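Re: [cusley-growers] Saving your own tomato seed, worth the bother?

Hello all,

What a good question to come back to after a week away! I started typing a short answer on Sunday and it has grown a bit, so get a cup of tea first.

On Sunday evening a list member wrote:

> I grew Medmont for the first time this year and they were the best
> tomatoes I've had off the allotment. The packet was the last one in
> the shop and they say they might not stock it again. Can I just keep
> some seed? My neighbour says it's a waste of time, they'll have
> crossed with everything else on the site and I'll get rubbish. Also
> I tried it once with a supermarket tomato and the plants were
> nothing like it. Do I need to do the jam jar thing or can I dry them
> on kitchen roll?

Yes, keep some! Your neighbour is right about squashes and courgettes, which will cross with anything within bee range, but tomatoes mostly pollinate themselves before the flower is properly open. I've grown Medmont next to two cherry types for 9 years now and had one odd plant in all that time (yellow, rather sour, my sister loved it). The ones to be a bit careful with are the big beefsteak sorts with the fat double flowers, and the old potato-leaved ones, where the middle part of the flower can poke out far enough for a bee to get at it. If you're worried, tie a bit of old net curtain round one truss before the flowers open and take it off once you can see fruit. Mark that truss with wool or you will eat it. I have eaten it.

The supermarket one was almost certainly an F1. Those are a cross made fresh each time from two parent lines, so seed from the fruit gives you a mixed bag, some like one grandparent and some like the other. Look at the packet. If it says F1 anywhere, buy new. Medmont doesn't say it on mine, so you're fine.

Pick from your best plant. I mean the whole plant, so look for one that cropped early and stayed healthy, and leave 3 good fruits on it until they are properly soft, softer than you'd want in a sandwich. More than one plant is better still if you have the room.
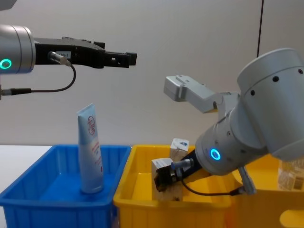 As for the jam jar, I'd do it. Kitchen roll works, and if you only want a dozen seeds for next spring then go ahead, you can even sow them with the paper still stuck on. But the jelly round each seed is there to stop it sprouting inside the fruit, and it dries to a sort of varnish. A few days in a jar gets rid of it and gives you lovely clean furry seeds that don't clump.

Squeeze the seeds and juice into a jar, add a splash of water if it's a dry-fleshed sort, put a bit of cloth over the top and write the name on the jar. Then leave it somewhere warm that isn't the kitchen, as it smells like a drain. Stir it once a day. Mine take 3 days in a warm September and nearer 6 if the weather has turned. You're waiting for a skin of mould on top and for the seeds to drop when you swirl it. Don't leave it a fortnight like I did with my Belhaj, they'd started to sprout in the jar and the whole lot went on the heap.

Fill it up with water, let the good seeds sink, pour off the muck and the floaters, and do that again until the water is clear. Tip them into a tea strainer, then spread them out on a china plate. Not paper, they stick like glue! Rub them about with your fingers each day so they dry separately. No oven, no radiator, and not on the windowsill in full sun.

Once they're bone dry they go in a paper envelope with the name and the year, and the envelopes go in a lidded tin in the coldest room you have. I've had good germination from six-year-old seed kept like that. Do a test in December if you're unsure: ten seeds on damp cotton wool in a margarine tub, on top of the boiler, and see how many come up. Then you've still got time to beg from the list.

Which reminds me, I have far too much Pakberg from this year, easily 100 seeds spare. It's a small red plum, very early, happy outdoors, and it carried on cropping here after the blight had finished off everything else in the row. I'd love to swap some for your Medmont, as mine are getting old and it would be nice to have some fresh blood in them. Anyone else who wants a pinch, write to me off list and I'll post them.

Has anybody tried saving peppers, by the way? I've got one enormous red one ripening on the bathroom shelf and I can't decide whether to risk it, there was a chilli two feet away from it all summer.

Happy squeezing,
your plot 9 correspondent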